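Folding bench notebook – jerseys over undershirts
Saturday, August 23, 2025
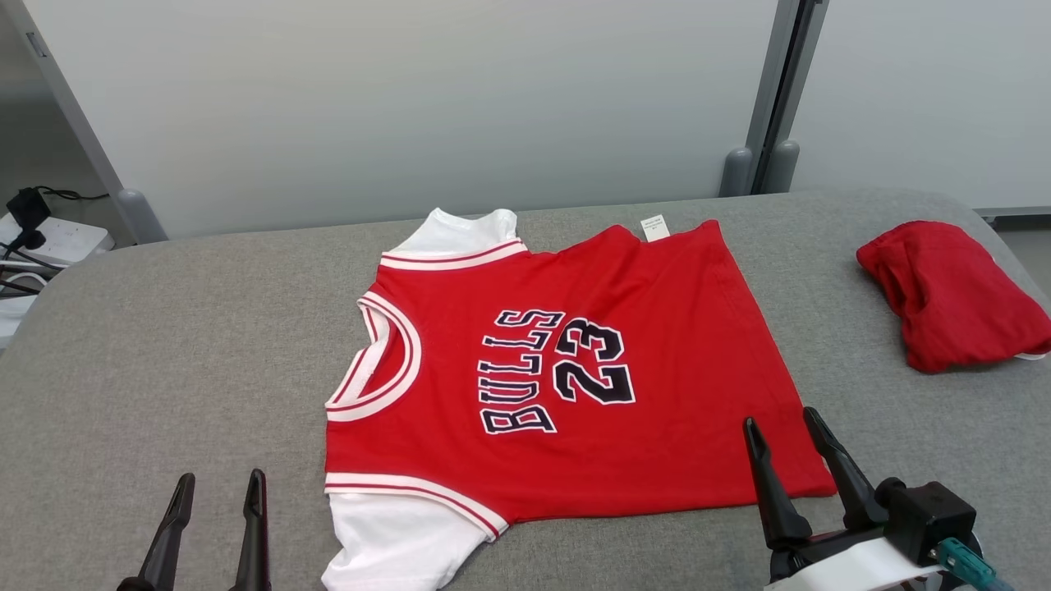
Can the bench fold a load of kids' laundry well enough that a parent would leave it alone with the basket? For flat single garments it mostly can, slowly; for anything layered, bunched or slippery it still needs a person nearby.

Session notes. Gray padded top, both arms, Drarkance policy from Thursday's checkpoint. Garment set is the kids' sports bag: jerseys with a white garment still inside, the way they come off a seven-year-old. The red Bulls 23 is the hard one. White sleeves stick out past both armholes, and the white and red banding on the armholes has the same colors as everything next to it. The segmenter wants to treat sleeve and band as one edge.

Reynaldo Sison asked why we don't just separate the layers first. We tried in February. Pulling a shirt out of a jersey took longer than folding both, and the left arm kept taking jersey and shirt in the same pinch. For now they get folded as one piece.

Settings
Cycle limit 300 seconds per garment, then it counts as a fail.
Grip force at 40 on our scale. Left it alone all day.
Starting pose not squared up. Neckline to the left is allowed, so is any other direction.

What counts as done: sleeves tucked under, hem to collar, then one more fold across, placed on the stack without the stack falling over. Last month I was passing folds with a sleeve hanging out and I've stopped doing that. The old numbers in the Castillo sheet are too kind and should be marked.

Things I saw today
– Sleeve nearest the grippers gets tucked fine. The far one gets pushed under and springs back when the arm lets go.
– Care label near the hem on the 23 is a problem. It stands up, the grasp model scores it high, and a label is not a good place to lift a shirt by. Want to mask it out.
– Lettering on the chest is stiffer than the rest, so the crosswise fold lands off center. A small offset should fix it. Haven't written it.
– Bunched clothes are still the slow part. Spreading eats most of the cycle, and a red bundle next to a red jersey confuses the choice of what to pick up.

By hand I do the same jersey and undershirt in a few seconds and don't look at it much. That is the comparison people at Flirkard keep asking for and I'd rather give it to them plainly. Overnight with nobody waiting, slow is all right. Leaving a half-folded pile is not.

Disk: log 492 is the first one with the stricter scoring. Don't mix it with earlier ones.

To do
Mask labels, retrain grasp scorer
Try holding the far sleeve down for a second before release
Ask Nirance if the softer finger pads have shipped
Rerun run 99 with the chest offset on
Find more jerseys that aren't red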